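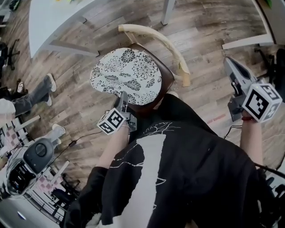

A gripper in each hand and a chair to practise on

So I finally got myself along to the Plurno open day, after missing the last one because I had the date wrong (my own fault, it was on the fridge the whole time). I'd pictured big orange arms behind a safety cage. What I got was a bright white office with wood-look floors, sunflowers on a table, and people very patiently handling a chair!

Feng-yi Mok met our group and got straight into it. The idea is that a person does an ordinary household job using hand-held grippers, over and over, and the recordings are used to train a robot to do the same sort of thing. The white cubes with the blocky black squares on them are for tracking, so the system knows where each hand is and which way it's turned. Feng-yi said a good session is 60 goes at the one job, and the chair job was up to 224 when we came in.

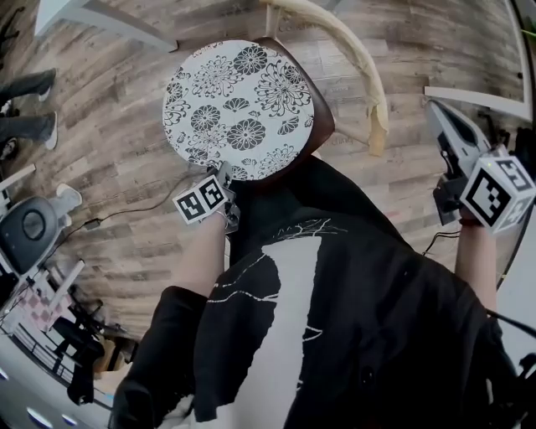 The cushion was the tricky part, apparently. A cushion is soft and slides about, and you can't just pinch it anywhere and hope. I asked Wai-kit Yen if I could have a turn and he said sure, as long as I went slowly and didn't talk with my hands – which ruled out most of my usual conversation. The grippers are odd for the first minute. Your fingers know what they want to do and the jaws have other ideas. I went for the edge of the cushion, missed, went again, got a bit of it, and dragged the whole chair toward me. Wai-kit was very kind and said they keep some of the messy ones too. 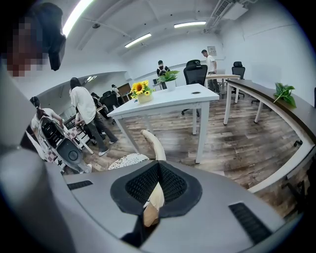 Do you need any experience to have a go?

None at all, they show you how to open and close the jaws and you start on something easy before you move on to the chair.

My easy thing was a tea towel, and I was quite proud of my folding. Arlindo Leite from our group was miles better than me. He fixes bikes for a living and has very steady hands, and he got through his turn without dropping anything while I stood there cheering like it was the footy.
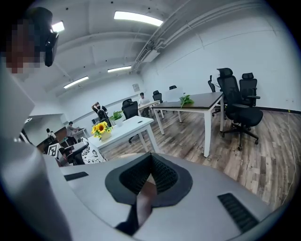 The headset was the bit I was most nervous about, as I get queasy in the back seat of a car. I kept it on for one short go and felt fine, though I did take a big careful step over a cable I was nowhere near. Feng-yi reckons most people do that.

We had a cuppa afterwards and I asked when a robot would be coming round to tidy my dining room. Lots of laughing, no date. The next open day is in September and you do need to book. I've already put my name down, and I've written it on the fridge in bigger letters.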